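25 Oct 2026

Sunday, and I went in anyway. I wanted to write down what happened with the hand while I still have it in order. 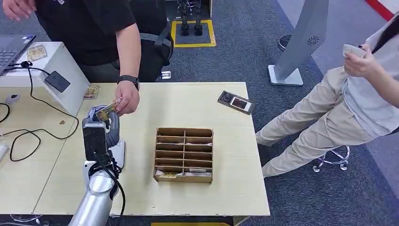

The sorting itself has been fine for two weeks. The arm picks a card, or takes one from a person, and puts it in the right compartment of the cardboard organizer. Placing is the easy half. The handover is where we keep getting into trouble, and on Friday it went wrong in a way I didn't like.

Amparo Giraldo was giving the cards. She holds one out by the top edge, the hand closes on the lower part, she feels it take the weight and lets go. We had done 15 of these before lunch with no fault worth logging. On number 16 the fingers closed and kept closing. The card bent down the middle and the thumb came up against the tip of her index finger. She said "stop" in a normal voice and I didn't react fast enough, because I was looking at the force plot on the laptop and the plot looked fine. Dalwood had the controller and hit stop. The arm froze, which is what it is supposed to do. The fingers stayed where they were, which is also what they are supposed to do, and that meant her fingertip was still in there.

She pulled it out herself. Red mark, no cut, gone by the time she'd had coffee. The pinch wasn't hard. But the stop held the grip instead of releasing it, and I had signed off on that behavior back in April. The reasoning then was that a hand holding something heavy shouldn't drop it on someone's foot. I still think that's right for a heavy part. For a card with a person on the other end of it, it's wrong, and I never went back and changed it when we changed the task.

So today was about finding out why it kept closing.

First guess was the cable. It runs along the arm and has a loop down past the wrist, and I've never loved that loop. If it tugs when the wrist turns, the connector could be losing contact and the controller could be reading old values. I moved the arm through the handover pose at low speed and wiggled the cable by hand at each stop. No dropouts. I did it again with the wrist turned the other way. Nothing. I put a note on it all the same.

Second guess was the threshold. Trulen's default for first contact is set for something with some thickness. A trading card has almost none, and when a person holds it loosely it gives way as the finger pushes on it. So the finger pushes, the card gives, the reading never gets to the threshold, and the controller decides it hasn't touched anything yet and keeps going until it meets something solid. On Friday that was Amparo.

I tested it without a person. I clamped a card by its top edge in the little bench clamp, loose, so it could swing. Ran 100 closes. Ninety-eight stopped where they should. 2 went straight past and folded the card. On both of those the card had swung away from the fingers before contact. I saved both logs and the plots look just like Friday's, a flat line and then a step. I don't need much more convincing than that.

It does bother me that I'd have called 98 a good result a week ago.

Changes made today:

Closing speed in the handover pose cut to half.
A limit on how far the fingers can close there, so they stop at card thickness whether they've felt anything or not.
Stop now opens the hand, in the handover pose only. Everywhere else it still holds.

I tried the third one with a foam block between the fingers and it opened every time I hit the button. I want Dalwood to try it too, from where he normally stands, because he is quicker than I am and he may find a moment I didn't.

I haven't tested the travel limit properly. It depends on the hand knowing its own finger position, and if the zero is off then the limit is off by the same amount. The zero gets set at startup. I don't know how much it drifts over a day. That's a job for Monday morning, before anyone puts a hand near it.

Wrote to Trulen and asked whether the contact threshold can go lower without the hand tripping on its own friction. Don't expect an answer before midweek.

Also wrote the incident form. Rinaldi wants one for anything that touches a person, even if there's no injury, and she's right about that. The form has a box for "operator attention" and I put down that I was watching the screen and not the hand. From now on whoever is on the laptop doesn't call the trials. One person watches the fingers and does nothing else.

I called Amparo this afternoon to tell her what I'd found. She said the finger was fine and asked if the card was. It isn't, it has a crease right across it. She offered to go on giving the cards once it's retested. I said we'd use the clamp for another day at least, and that she could say no later if she changed her mind.

Hillard is coming to see it Thursday. I'm going to tell him the handover is off unless the zero check comes out clean. He can watch it sort.

Home by six. Forgot to eat, made eggs. Need to buy more foam.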